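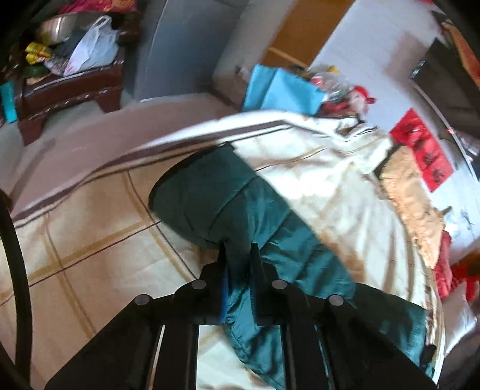
Pre-session checklist, hand-held gripper, soft goods (Druloro study)
Filled in by Tiburcio Galindo, May, morning round, start 9:40

I keep the comments long on purpose. Last time I wrote "ok" down the whole page and then couldn't remember a thing when the numbers looked odd!

1. Bolts on the top plate tight
Pass. Went over them with the small driver. One took a quarter turn, so I've put a paint dot on it and I'll look again at lunch.

2. Finger faces clean, strip not lifting
Pass, with a grumble. The blue strip is fine for now, but the spare I got from Britness is a touch too wide and I had to trim it. If you use that spare, check it doesn't rub when the fingers close.

3. Fingers open and close fully, no sticking
Pass. Ten slow, ten fast. Slight click on the fast ones (same click as before, I've stopped worrying about it).

4. Cable has slack and no kinks
Comment. The cable bows out on the left, and on a wide reach it wants to catch my sleeve. Roll your sleeves up. I also moved the tie down toward the handle and that helped a lot.

5. Nothing sharp in the test item: zippers, pins, hard tags
Pass. Puffy teal garment today. I ran my hand along every seam before starting. Shiny padded stuff is the hardest thing on our list, because it squashes, slides, and then puffs back out of the fingers when you think you've got it.

6. Grip force limit set
Pass. Limit is 600 on the dial, same as the written method. Please don't go up to 2000 to "just get one good grab" – that setting is for the bench only, and it can mark the shiny fabric.

7. Work surface and bedding
Comment. We're working on a made-up bed with a plaid sheet and a rumpled comforter, and I left it rumpled. The method says to leave the bedding as found, and I agree with it now. When I smoothed everything flat in the first batch, the policy learned flat beds and then fell apart on real ones.

8. Walkway clear, feet and floor
Pass. There's a stool with a steel bowl and a plastic bag on it, well away from where I stand. I'd still look over your shoulder before stepping back.

9. Recording running, clock matched
Fail, then pass. The clock was off by 63 seconds. Restarted, matched it to the laptop, good. Please do this one first next time, I had to throw out a warm-up take.

10. Log number written down
Pass. We're at 371 takes for padded items. So far, grabbing across the quilting gives us a steadier hold than grabbing along it, which surprised me, and I'd like someone on the Udemach side to repeat it before it goes in the write-up.

Open items
Wider spare strip: trim or send back.
Paint dot: recheck at lunch.
Add "sleeves up" to item 4 on the printed sheet.

Cleared to run. T.G.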